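Flurnton Allotment Association
Minutes of the water supply meeting, held in the Hernell Room, April, 7.30 pm

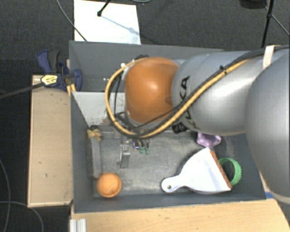
Meirion Humphreys asked that it be minuted that the standpipe on the lower path had been shut off for most of the previous season, and that plot holders there had paid the full water charge regardless. The chair accepted the point. It was left for item 4.

1. Minutes of the previous meeting
Approved with one correction: under item 3, for "stopcock" read "float valve".

2. Meter readings
The main meter showed 239 cubic metres for the year, against 214 the year before. Clem Rutherford had read it on both occasions. The increase falls almost wholly between June and August. No leak was found when the supply was isolated overnight and the dial checked the next morning.

3. Storage tanks
Two quotations had been received for replacing the tank by the top gate. Halim quoted for a 400 litre tank with lid and overflow, delivery included. Suna quoted for the same capacity without the overflow fitting, delivery extra. C. Rutherford noted that the present base is out of level and would need relaying before either could be set down. Agreed to accept the Halim quotation subject to the base being done first.
Action: CR to obtain slabs and sharp sand.

4. Water charge
M. Humphreys proposed a reduction for the lower path plots for the current year only. There was some discussion of whether plots 2 and 2A should count as lower path, as they draw from the middle standpipe when theirs is off. Agreed that they should. Reduction carried, amount to be set once the annual bill is in.

5. Hosepipes
The rule stands: hand-held use only, not to be left running unattended. Notice to be put back on the gate.

6. Any other business
The padlock on the pump housing is stiff. MH to oil it.

Meeting closed 8.50 pm.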